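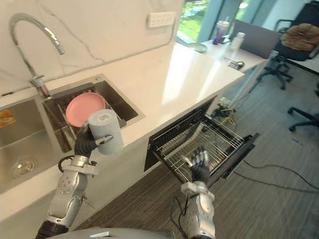 Double bowl with a dish rack in the right-hand side. Most of the work on this page happens underneath.

How to clear a slow kitchen sink without chemicals

A double sink that drains slowly on one side usually has its blockage within arm's reach. You can clear it yourself in under an hour with a bucket and a pair of slip-joint pliers. These steps are for an ordinary plastic trap under a two-bowl sink. Metal traps come apart the same way but the nuts are tighter and the threads are often corroded, so go gently.

What you need

Bucket or a deep ice cream tub
Rubber gloves
Old towel
Torch
Slip-joint pliers
Bottle brush
Plunger with a flat cup
Hand auger, 3 metres is plenty
Spare slip-joint washers in the size of your trap

Work out where the blockage is

Run the cold tap into one bowl for half a minute, then the other. If only one bowl is slow, the trouble is in the waste outlet or the short arm on that side. If water comes up in the second bowl while you fill the first, the clog is past the point where the two arms join, most likely in the trap or the pipe going into the wall. If the laundry tub or the shower is slow as well, stop here and ring a plumber. That is a main line problem and pulling the trap off won't help.

Take everything out of both bowls before you start, including anything sitting across the top.

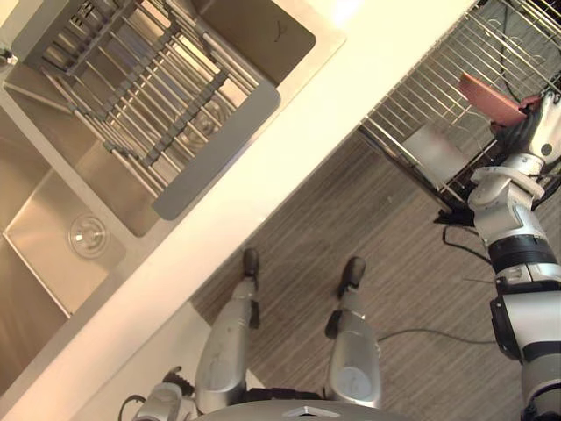 Rack resting across the larger bowl. Lift it off before plunging.

Try the plunger first

1. If you have a dishwasher, clamp its drain hose where it joins the sink waste. Otherwise you can push dirty water back into the machine.

2. Plug the bowl you are not plunging with a wet rag and have someone hold it down hard. Without this the air goes across to the other bowl and the plunger does nothing.

3. Run enough water to cover the cup, then plunge straight up and down twenty times. Pull off sharply on the last stroke.

4. Repeat twice. If the level drops quickly, flush with hot tap water for a few minutes and you're done.

Never plunge after pouring in drain cleaner. It splashes. If you have already used some, tell anyone who comes to help you, plumber included.

Taking off the trap

Clear the cupboard completely and lay the towel down. Put the bucket under the U-shaped section. Take a photo of the pipes on your phone so you know which way round the washers sit.

Loosen the two slip nuts, anticlockwise as you look at the face of each nut. Most plastic ones come undone by hand. If they won't, use the pliers with a bit of cloth over the jaws and turn a little at a time. Lower the trap into the bucket and tip it out. Do not rinse it in the sink above. Everyone does this once. I did it at our old unit in Tuvemholm and soaked the bottom shelf, which swelled and never shut properly again.

Scrub the trap with the bottle brush in the laundry tub or under the garden tap. Grease sets along the inside wall and catches coffee grounds and rice. Check the short arms while you're there and run the brush up each one. 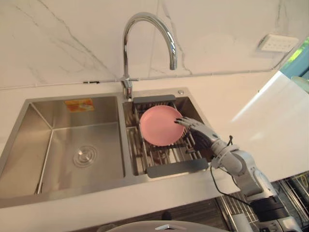

If the trap was clean, feed the auger into the wall pipe. Turn the handle clockwise with light pressure. When it catches, keep turning for a few rotations and draw it back slowly. Wipe the cable as it comes out.

Putting it back together

Look at each washer. If it is flattened, split or stiff, replace it. The tapered side faces the joint. Start both nuts by hand to be sure they aren't cross-threaded, then tighten them until snug and give a quarter turn more. Plastic nuts crack if you lean on them.

Take the clamp off the dishwasher hose. Fill both bowls, pull the plugs together and watch the joints with the torch. Run a dry tissue around each nut, as it will show a weep you can't see. Leave the bucket there overnight and check it in the morning.

Keeping it clear

Wipe oily pans with paper towel before washing up. Empty the strainers into the bin. Once a week, fill each bowl with hot tap water and let it go all at once.

Reader note

Kyung-tae Hyun wrote in to say his trap had a cleanout plug at the lowest point, and he cleared it through that without undoing either nut. If yours has one, try it first. Replace the plug's washer as well if it looks worn.

Last updated 16/11/2025 by Pei-shan Chu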